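Home About Us Test Services Reports Careers Contact

About Predolik

Predolik is an independent test house for robot hands, wrist cameras and arm controllers. Ada Cattaneo set up the company in April to run comparison trials under household conditions. Clients send hardware; we mount it, run it and report the results.

Wrist cameras are checked for blocked view before any trial starts.

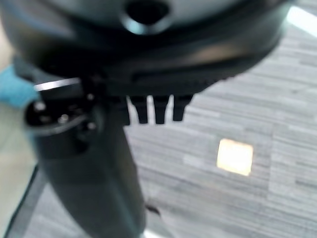 View from the wrist camera, hand mounted.

Our standard soft-goods task is cushion handling on a leather sofa. Cushions deform under load, so fingertip force and closing order matter more than position accuracy. A full comparison is 200 runs per hand, with the controller settings locked after the first 30.

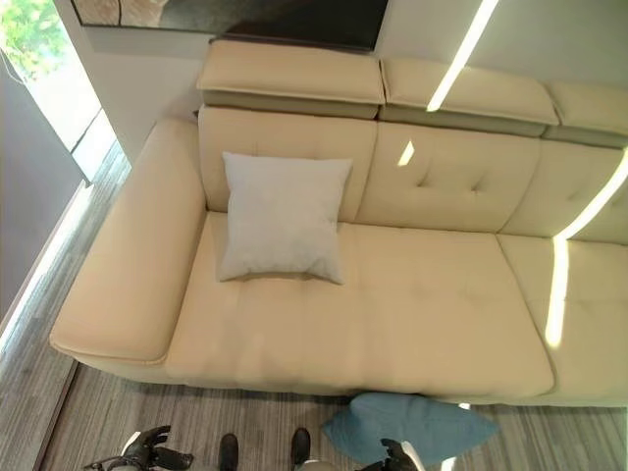
Trials are run in daylight as well as under lamps - glare on pale leather is a common cause of poor depth data. The Skulell and Asden controllers are both supported, and other units can be added on request.

Two-arm work is quoted separately.
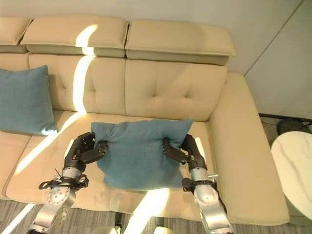
Grip points, closing speed and hold time are logged for each arm. Reports go to the client only, with raw logs kept for 65 days.

We use cookies to measure site traffic. Accept Decline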